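The page count is the wrong unit for a digital edition

Widad Najjar
February 27, 2018 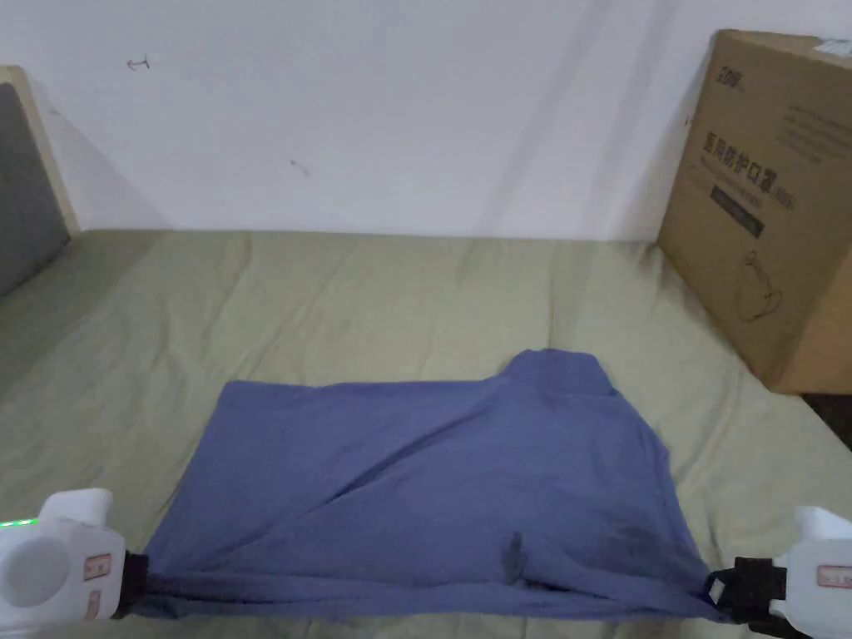
Publishers who moved from paper to tablets brought the page with them, and most have never asked what it is for. In print the page is a physical limit. It fixes how much text can be set, how many advertisements can be sold against it and how much the postage will be. On a screen it does none of these jobs. Yet the contract between a magazine and its app supplier is still priced by the page, the production schedule is still drawn up by the page, and the editor still asks how many pages are left to fill.

My view is that this should stop, and that the story should replace the page as the unit of work. I mean this in a narrow sense. I am not arguing about design, or whether readers like to swipe or scroll. I am talking about how files are stored, named, checked and paid for.

Consider what a page-based edition contains. Most of the systems I have worked with export each page as one fixed image, with a layer of hidden text placed over it for search. The hidden text follows the order of the frames in the layout file. If a caption was drawn before the body copy, the caption comes first. If a story jumps from page 12 to page 40, the two halves are stored as separate objects with no link between them. A search for a phrase that crosses the jump finds nothing. A screen reader meets the first half, then an advertisement, then the opening of an unrelated column.

Fernmont, the reader app used by several of the smaller monthlies, works this way. So did the first release of Tirnada, though the current release allows a story to be tagged across pages if somebody is willing to do it by hand. In my experience few people are. At the title where I last ran production, the tagging was given to the most junior person on the desk, who did it after the issue had closed, from a PDF, with no access to the original copy. The error rate was what you would expect.

The usual defence is cost. The page already exists, it has been proofed, and turning it into an image takes a machine a few seconds. A story-based edition needs a second template, and someone has to check that the text flows into it properly. This is true for the first issue. It is less true for the tenth, and I doubt it is true at all once corrections are counted.

Corrections are where the page does most harm. When a name is misspelt in a fixed-image edition, the page must be opened in the layout software, amended, exported, matched again to its hidden text and sent out to every reader who has downloaded the issue. For a double-page spread that means two files. I kept a log of this work for a year. A single wrong letter took on average 29 minutes from report to release, and that leaves out the wait for the supplier. The same correction on our website, drawn from a story database, took less than three. The printed copy could not be corrected in either case, so it has no bearing on the comparison.

There is also the matter of the archive. Libraries and press-cutting firms want articles. Writers want to know what they wrote and where it ran. A rights department has to know whether a picture was licensed for one use or several, and a picture belongs to a story far more often than it belongs to a page. When Rendwood closed its gardening title and tried to sell the back issues, it had some 1,000 feature articles that could be supplied only as page images, complete with expired advertisements along the edges. The buyer offered a price for the lot that reflected the labour of cutting them out. I thought the offer was fair.

I accept two objections. The first is that some magazines are built on the spread. A fashion story across six pages with eleven words on it is a visual sequence, and storing it as a run of text would be absurd. Such a story should be kept as images, in order, as one object with one name. It remains a story. The second is that audit rules for circulation have tended to favour a digital edition that matches the printed one, advertisements included. That is a reason to keep a replica on sale. It doesn't follow that the replica has to be the master copy from which everything else is cut.

The order of production ought to be reversed. Copy goes into a plain store first, with headline, byline, body, captions and credits in separate fields. The print page is made from that store, and so is the app and so is the site. Stelmakh sells a system on this pattern, and there are cheaper ones. None of them is pleasant to use. The Stelmakh editor loses italics when text is pasted in from a word processor, and version 3 still has no sensible way to handle a footnote. I would take those faults over the present arrangement.

What holds this back is mostly the contract. A supplier paid by the page has no interest in a file with no pages in it, and a publisher halfway through a five-year term can't easily ask for one. The next round of renewals is the time to raise it. A clause requiring delivery of every issue as structured text, story by story, with corrections made at source, would run to a short paragraph. I have seen one supplier refuse it outright and another agree on the same afternoon, at no extra charge, after asking only which character encoding we wanted.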